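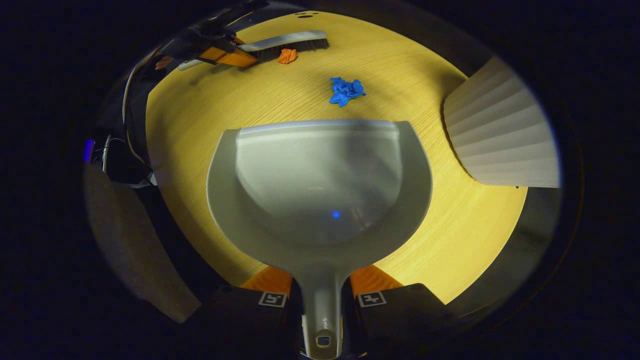
Kehrschaufel, Handfeger und zwei zerknüllte Reste auf dem Arbeitstisch.

Benedek Major fegt seine Tische selbst. Er leitet die Werkstatt Adolard, in der Kurse für Papierarbeiten und Textildruck stattfinden, und an den meisten Abenden ist er der Letzte im Raum. Gegen halb zehn sind die Teilnehmer weg, dann liegt auf den Tischen, was nicht mehr gebraucht wird. "Das ist keine große Sache", sagt er. "Ich brauche dafür eine halbe Stunde, wenn keiner Kleber verschüttet hat."

Sieben Tische stehen in dem Raum, der 174 Quadratmeter misst. Früher lagerte hier die Polsterei Skareck ihre Stoffe. Major hat die Fläche im Juni vor drei Jahren übernommen und zuerst den Boden ausgebessert, danach die Regale gebaut. Eine Reinigungsfirma kam anfangs zweimal in der Woche. Den Vertrag hat er gekündigt. "Die haben den Boden gemacht, und den haben sie gut gemacht. Die Tische haben sie nicht angefasst, weil da immer etwas lag. Und die Tische sind bei uns das Problem."

Größere Stücke werden zuerst von Hand aufgelesen. Was davon noch zu gebrauchen ist, kommt in eine Kiste unter dem Fenster, aus der sich die Kindergruppen bedienen. Danach wird gefegt, immer von der Wand weg und in Richtung der Tischmitte. "Wer zur Kante fegt, fegt alles auf den Boden", sagt Major. "Dann macht man es zweimal." Die Schaufel legt er flach auf die Platte und schiebt den Rest mit kurzen Strichen hinein.

An der Schaufel ist ihm die Breite wichtig. Er hat mehrere Modelle ausprobiert, darunter eines aus Blech, das Kratzer hinterließ. Seitdem kauft er Kunststoff. Auch auf das Loch im Griff achtet er. "Was hier nicht hängt, ist nach zwei Tagen verschwunden. Wir hatten eine Zeit lang vier Handfeger und haben keinen gefunden." Inzwischen gibt es neben jedem Tisch einen Haken.

Feger und Schaufel für die Tische werden nicht für den Boden benutzt. Auf diese Regel besteht er, auch gegenüber den Kursleitern. Grober Sand in den Borsten reicht aus, um eine Platte stumpf zu machen. Eine neue Platte kostet ihn 239 Euro, den Zuschnitt eingerechnet. Zwei hat er bisher ersetzt, eine davon nach einem Kurs mit Linolschnitt.

Gewaschen werden die Feger einmal im Monat in lauwarmem Wasser mit etwas Spülmittel. Zum Trocknen hängt er sie auf, mit den Borsten nach unten. Auf die Borsten stellen dürfe man sie nicht, sagt er, dann blieben sie schief.

Im vergangenen Jahr zählte die Werkstatt 720 Kursplätze, fast alle waren belegt. Ob er bei diesem Betrieb nicht doch wieder jemanden zum Putzen einstellen wolle? Major überlegt kurz. Für die Fenster vielleicht, sagt er. Die Tische will er behalten. "Beim Fegen sehe ich, was verbraucht wird. Danach schreibe ich die Bestellung."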